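21 July 2024

Woke at five because the pigeons had started a row on the flat roof, and then lay there doing sums. The sums were about the allotment. I have now had plot 31 for two summers and by my own reckoning I've spent 248 pounds on it this year, against which I can set nine courgettes, a bowl of gooseberries and one cabbage that something else had eaten first.

Got up and wrote to Jesley again about the water butt. They sold me a 300 litre one in the spring and what arrived holds 100, as anyone can see by standing next to it. Their last letter explained that capacity may vary with conditions. I have asked which conditions. I kept it polite, though I did underline something.

Down to the plot by eight, before the heat. The beans are finally up their poles and in flower, a fortnight behind Tamara Vasiliu's on the next plot, which she pointed out with great tact by asking whether mine were a late variety. I said yes. They are the same beans. She gave me half the packet in December, in an envelope with my name on it.

Blackfly on the broad beans, all up the tips. Pinched them out and squashed what I could, then stood there with green fingers and nowhere to wipe them. Tamara uses soapy water in an old spray bottle and swears by it. Teodor Enache swears by nasturtiums, and has planted so many that the blackfly come from other counties. I've tried both and would say the blackfly have no strong preference.

Picked the first potatoes, which is to say I stuck the fork straight through the first potato and then got several more by luck. Carried them home in my hat. Scrubbed them, and it took two changes of water before they looked like anything you'd put in your mouth.

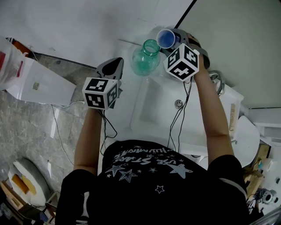

At the basin, in the black T-shirt with the stars.

Boiled the potatoes with mint and far too much butter and ate them standing up. Very good. Waxy, a bit sweet, slightly gritty near the eyes. I worked out what each had cost me and then decided not to write it down.

Afternoon too hot for anything. Read forty pages of the Kofler book on soil and learned that mine is probably wrong. He wants you to dig a hole, fill it with water and time how long it takes to drain. Mine would need a calendar. There's a whole chapter on worms as well, and he's fonder of them than he is of people – one gathers there was a wife at some point.

Teodor rang at six to say the show schedule is out. I'm down for three onions, dressed, and a plate of runner beans, which assumes the onions get bigger than marbles. He's doing the marrow again. Last year's was beaten by a man from Pramari who feeds his on stout, or says he does.

Went back at dusk to water. Emptied the butt in ten minutes and did the rest from the tap, eleven trips with the can. Fox on the path by the compost, quite unbothered. Must buy string, and see if the shop has any of that Erton netting left. Gooseberries want topping and tailing before they go soft. Left them in the fridge and shut the door on them.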